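Chores and Machines: The Gallery
Posted 8 March 2020

Welcome back to the gallery! For anyone new, this page collects pictures and notes on one question that keeps a few of us up far too late: can machines do the everyday work of a house or a shop floor yet? Wagner Toledo started it, I took over the captions, and between us we have gone on about dishes, socks and shelf stocking for longer than our families would like.

The past few weeks have been great fun. We went to see the shelf-scanning cart at the Catano hardware store, which trundles up and down 17 aisles before opening and prints a list of gaps for the morning crew. It does that one job really well. Filling the gaps is still done by people with box cutters and a stepladder, and after an hour of watching them I can see why. Every carton opens a little differently, the hooks are bent, and somebody has always left a bag of screws in with the hinges.

Over at Pliswood they let us hang around the packing benches for a whole afternoon (thank you, thank you). An arm there moves 400 parcels an hour as long as they are boxes. Give it a soft mailer and it slows right down, and give it a net bag of tennis balls and everyone stops to watch. Wagner could have stayed all night.

Homes are harder, and to my mind much more interesting. A floor vacuum can bump into a chair leg and carry on, but clearing a table means deciding what to pick up, how hard to squeeze, and where it goes next. Stojan Ionescu has a notebook with 148 household jobs in it, sorted by how much he would pay to never do them again. Dishes are on page one. So is the duvet cover, which I think is going to be the last chore standing!

Now to the table. Click through for the large version.
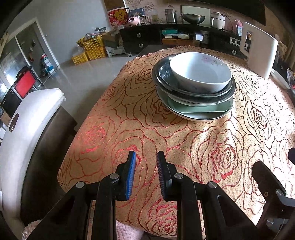
Will a machine be clearing up after dinner in ordinary homes soon?
Slow, supervised table clearing looks close to me, but I expect a long wait before you can leave one alone with the good plates.

A bowl in a metal dish on two plates, with the bottom rim sticking out a little. Stacks like this are my favorite test, so much trickier than a single mug, and the rose tablecloth has to stay put too.

More from Urquhart and Gotby in April, laundry folding included. If you have a chore you want us to look into, send it over and Stojan will find room in the notebook.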